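Unit 4. Choosing and Caring for Wooden Surfaces
Handout for the evening course "Materials in the Home"

Please read these notes before the practical session. They follow the order of the lecture, but I have added some details for which there was no time in the class. Words that you must know for the short test are explained where they first come.

4.1 Why wood moves

Wood takes in water from the air and gives it back. When it takes in water it swells, when it gives it back it shrinks. We call this movement, and it continues for the whole life of the piece, also when the tree was cut long ago. A table made by your grandmother's carpenter still moves a little every winter.

The movement is not the same in all directions. Along the grain (the direction in which the tree was growing) it is so small that we can forget it. Across the grain it is much bigger. For this reason a wide top made of solid boards must never be fixed hard to its frame with glue on all sides. The maker uses small blocks or slots, so that the top can slide. If you turn over a good table you can often find them.

Veneer is a thin sheet of wood glued on a base. The base moves less than solid wood, so the sheet stays flat. Many students think veneer is a cheap trick. This is not correct. Some very fine furniture is veneered, and some very bad furniture is solid.

4.2 Reading the grain

Before you clean, sand or oil a surface, find the direction of the grain. Stand so that the light comes from the side, and lower your head until your eyes are near the level of the top. The lines become easier to see. On a rectangular table the grain goes usually along the long side. On a round table there is no long side, and you have to look.

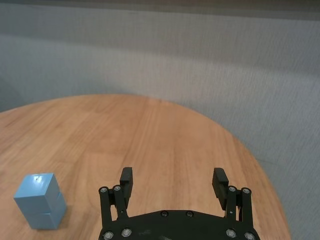 Fig. 4.1. Round wooden table top with fine, streaky grain. Note how the surface looks paler where it catches the light.

Always work along the grain, with the cloth and with the sandpaper. Scratches that go along the lines are hidden between them. Scratches that go across will be visible from the other end of the room, and the oil makes them darker. Students who are used to cleaning glass or metal in circles have to change this habit — it takes some patience.

4.3 Finishes

A finish is what we put on the wood to protect it. In this course we speak about three families.

Oil goes into the wood. It gives a warm colour and a soft surface, and it is easy to repair, but it needs to be renewed. In the workshop we use the Vinden oil because the school has it in large tins. Any hardening oil for furniture will do the same work at home.

Wax stays mostly on top. It is pleasant to touch and gives little protection. A hot cup leaves a white ring in it very quickly.

Varnish makes a closed film. It resists water and heat better than the other two, as long as the film is whole. When it is broken, water goes under it, and then you can not repair only one small place. You must usually take off the film from the whole top.

To find out which finish you have, put one drop of water on a hidden part and wait 30 minutes. If the wood becomes dark under the drop, the finish is thin or is missing. If the drop stays round and leaves no mark, you have probably varnish or a fresh oil.

4.4 Daily care

Use a cloth that is damp and not wet, then a dry one. Do not use scouring powder. Do not leave a wet flower pot on the wood, also not on a saucer, as the saucer can hold water under it. Keep the table away from the radiator. Direct sun changes the colour of nearly every wood — some become darker, cherry for example, and others become yellow or pale. If you keep a cloth or a bowl in the same position for a whole summer, you will find its shape in July.

4.5 Preparation for the practical session

We meet in the Totby room and not in the lecture room. Every student receives a sample board. Bring old clothes and 2 cotton cloths without buttons. Sandpaper of grit 100 is given out at the start, and finer paper comes later.

Cloths with oil can heat themselves and start to burn. Never throw them in the bin in a ball. Spread them flat outside to dry, or put them in the metal bucket with water by the door.

Reading: the Peñalver booklet, chapter on finishes, up to page 28. The pages about French polish are not needed for the test.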